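Plikus Snack Shelf: README

Hi! If you're reading this you either joined the club and got told to "go read the readme," or you found our folder some other way and want to know what's in it. Either is fine. I'm Uthai Sukprasert, I look after the data side of the Plikus robotics club, and I wrote most of this in November between classes, so expect it to wander a bit.

What this is

A set of short recordings of people picking up and setting down packaged snacks with a hand-held gripper. You hold the thing, you squeeze the trigger, the camera on it records what the fingers do. We use the recordings to train a small policy that we then run on the club's arm, which is called Grudel (don't ask me, it had that name before I joined). The long-term goal is our end-of-year demo, where Grudel has to tidy a row of snacks on a table while visitors watch and, knowing our visitors, try to eat the props.

How much there is

There are 1,474 recordings in the raw folder and 1,403 in the clean folder. The difference is stuff I threw out by hand: trigger pressed by accident, tracking lost halfway through, that sort of thing. I kept the rejects in raw in case somebody wants to practice writing a filter. Please do, I'd love to never do that by hand again!

The recordings are grouped into 23 sessions. A session is one person, one table setup, one sitting. Session folders are numbered in the order we made them, and each one has a notes.txt written by whoever held the gripper. Some of the notes are great. Some of them say "ok." I've been nagging people.

Why bags and boxes

Last year's team used wooden blocks, and Grudel got really good at wooden blocks. Then somebody put a bag of chips in front of it and it just sort of patted the bag. So this year we wanted things that crinkle and slump and reflect light in annoying ways, mixed in with a few boxes that behave themselves. Shiny packaging is the part I care about most (foil looks different every time you tilt it, and our old model hated that), so if you're planning a new session, bring something foil.

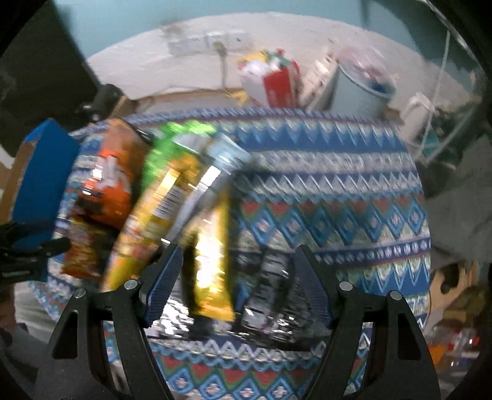
We also decided early on that the background was allowed to be busy. I know some of you wanted a plain gray sheet, and we had a long argument over it at Somboon, the noodle place, that I think I won mostly by being the last one still talking. My reasoning is that the demo will be in a normal room with normal clutter, so training on a perfectly bare table would be setting ourselves up for a bad afternoon. Patterned cloths are welcome. Just write in your notes which one you used.

What's in each recording

video.mp4 is the view from the gripper camera. It's a very wide lens, so straight lines bend a lot and the corners are dark. We do NOT undistort anything before training. If you want undistorted frames for a poster, use the script in tools and save them somewhere else.

pose.csv is where the gripper was over time, one row per video frame.

width.csv is how far open the fingers were, also one row per frame.

label.txt is one line saying what the person was trying to do, in their own words. "Move the foil bag to the end of the row" is a good label. "Snack 2" is a bad label. I've fixed the worst ones but I'm sure I missed some.

Known problems

Motion blur. People move too fast, me included. When the hand swings over a row of bags you can lose all the printing on them for a stretch of frames. I left these recordings in, because the arm's camera blurs too and the model may as well get used to it, but don't try to read product names out of the video. I had that idea for a side project and gave up after one evening.

Left-handers. We have 2 of them in the club and they did very few sessions between them, so nearly all the approaches come in the way a right-handed person would do it. I haven't checked how much this matters. If you're left-handed, please come see me!

Crushed props. Bags get softer and sadder over a long session. Swap them out when they stop standing up, and note the swap.

Timing. In the early sessions the width file can start a frame or so before the video. The loader lines them up for you. If you write your own loader, you have to handle it yourself, and you'll be confused for a while first, like I was.

How to load it

Copy the clean folder to your own machine (please don't train straight off the shared drive, it slows everybody down), then run load_demo.py with the session number. It plays the video next to a little graph of the finger width. If the graph dips when the fingers close, you're good. If it's flat, you probably pointed it at raw by mistake.

Train and test split

It's in split.txt, and it's by session, so no table setup shows up on both sides. Please don't reshuffle it. The Hatier team downstairs is using the same split and we want to be able to compare numbers with them without a fight.

Using it outside the club

Go ahead for class projects and homework, just mention Plikus somewhere. For anything bigger, ask me first. Some sessions have people talking in the background, so the audio has been stripped from the clean folder, but raw still has it and raw stays on the club drive.

Adding a session

Make a new folder with the next number, put your recordings in it, write a real notes.txt, and message me so I can run the checks. I usually get to it the same evening.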